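Skengate Community Forum > Home and Kitchen > Table talk
Thread: Knife, fork, spoon all in a row on the mat. Does anyone really set it like this?
Page 1 of 1

trarnudside_tony
Joined: July
Posted 21/12/2024
My sister in law swears by laying everything on a mat in one go, cutlery included, with the baking tray parked at the back so people can help themselves. She says it saves washing up. I'm not convinced it saves anything. Two pictures below.

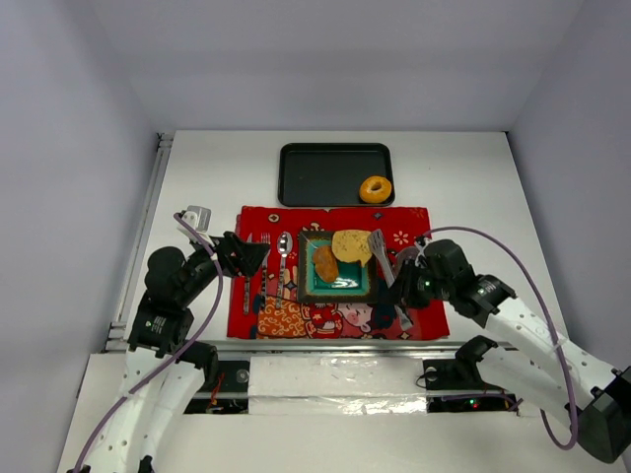
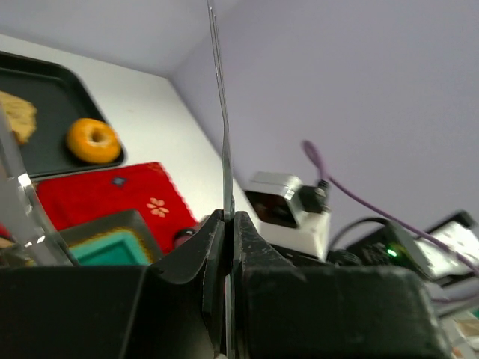

Red mat, black tray behind it, orange ring doughnut still on the tray.

What I want to know is, who puts the knife and the fork next to each other on the same side as the spoon? Where's the plate meant to go? It ends up shoved off to the right.

mrs_pellow
I don't mind it. If you're right-handed and eating something like a pancake you pick the fork up and that's the end of it. We had a lodger who laid the table like that for two years and we all survived.

Akosua Dramani
The plate should be in the middle. Fork left, knife right, spoon outside the knife or across the top. I don't think that's posh, it's just where your hands are. With all three to the left of the plate you have to reach over for the knife every single time.

trarnudside_tony
That was my argument. I was told I was being fussy.

gravyboat
You are being fussy. It's a doughnut and a bit of fried stuff. What were you going to use the spoon for?

trarnudside_tony
Well exactly. So why lay it?

gravyboat
Because the set comes with one.

Kwabena Appiah
More bothered about the tray, myself. A dark tray straight on a white surface with nothing under it? If it's come out of the oven you want a trivet or a folded tea towel. I marked our worktop in the first month and it has never come out. Quote for a new one was 1,102 and that was without fitting.

mrs_pellow
You can't tell from a photo if it's been anywhere near an oven, Kwabena. Might be used as a serving tray. I do that with mine at Christmas.

Kwabena Appiah
Fair. I'd still put something under it. People forget.

yan_side
What's the fried thing? Croquette?

Akosua Dramani
Nugget or croquette, I couldn't say which. The flat one with the dark specks looks like a pancake to me, and it's hanging over the edge of the plate. Wants a bigger plate.

yan_side
I like that plate though. Dark rim and the green middle. I've been looking for square ones for ages and everyone tells me they're out of fashion.

gravyboat
They are out of fashion. They don't stack, they chip at the corners and they don't sit right in the dishwasher. I had a set of square ones from the market at Ostidley and there's one left, under a plant.

yan_side
Mine have stacked fine for years. Maybe you had cheap ones.

gravyboat
Maybe I did. Still wouldn't buy them again.

Akosua Dramani
I'm with yan_side on the colour. Turquoise with a red mat shouldn't work and I think it does.

trarnudside_tony
It does not work. There are flowers on that mat AND a cartoon with a pink face. Then you put a green plate beside it. I'd get a headache before I'd finished.

mrs_pellow
It's cheerful! Not every mat has to be grey slate. My grandchildren would fight over that one (they already fight over the one with the ducks).

Kwabena Appiah
Is it cloth or the wipe-down sort? Cloth under greasy food is asking for trouble. I've never believed the packets that say grease lifts out at 30.

mrs_pellow
I can't tell. Cold water and washing-up liquid, leave it an hour, then wash as normal. Works on everything apart from turmeric.

Kwabena Appiah
Didn't work on my gravy.

mrs_pellow
Then you left it too long.

yan_side
Back to the serving for a minute, has anyone got a view on slotted spatulas? I was told a solid one is better for pancakes because the slots leave marks.

Akosua Dramani
Never noticed marks. Slotted is better for anything fried, the oil runs off. For a thin pancake you want a wide thin blade and I don't care about the slots.

gravyboat
I've read all sorts about oil running through the slots. A few drips if you're lucky. Put it on kitchen paper like everyone else.

Akosua Dramani
Hold it over the pan for a few seconds and see. It isn't a few drips.

gravyboat
I'll try it, but I'm not expecting much.

trarnudside_tony
Metal one on a glazed plate sets my teeth on edge, mind. The scrape of it. I'd use silicone.

Kwabena Appiah
Silicone bends when you need it not to. I've melted one as well, and the label said it was safe.

mrs_pellow
So what's the verdict on the table, Tony? Are you going to tell her?

trarnudside_tony
I'm going to move the plate to the middle when she isn't looking and put the fork on the left. If she notices I'll blame one of you.

gravyboat
And leave the spoon in the drawer.

yan_side
Leave the spoon, there might be custard.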